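Home | Docs | Downloads | FAQ | Forum

Jesa planner – FAQ, updated June

Which hands does it support?
Brikley and Stomitz drivers ship with it. Anything else, write your own – template is in the drivers folder.

Planner says "no path" but the arm clearly fits.
Collision padding, nearly always. Set to 4 mm out of the box. Drop it to 2 and replan. Still stuck – check the table height in your scene file.

Can I run both arms from one process?
Yes. One config, two groups. Don't start two planners, they will fight over the clock.

How long before it gives up?
900 ms per query. Change it in the config, restart, done. Reloading alone dosen't pick it up.

Perception keeps losing the bottle.
White on white. Lower the confidence cutoff from 88 or turn on depth only mode.
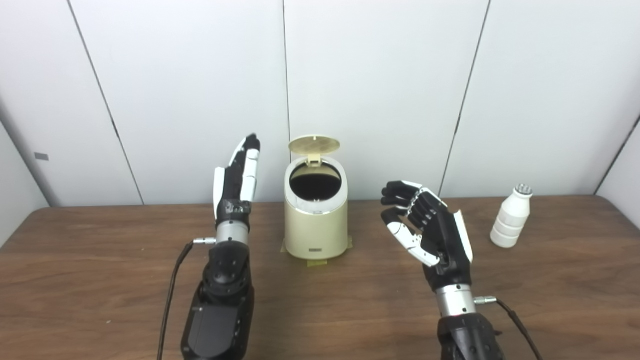

Where do the log files go?
In the logs folder under your home directory, one file per run. Old ones are not deleted, so clear them out yourself.

Do I need a license key for the simulator?
No. Only for the live controler.

Contact: Ekanayake support desk | Copyright Ekanayake | Back to top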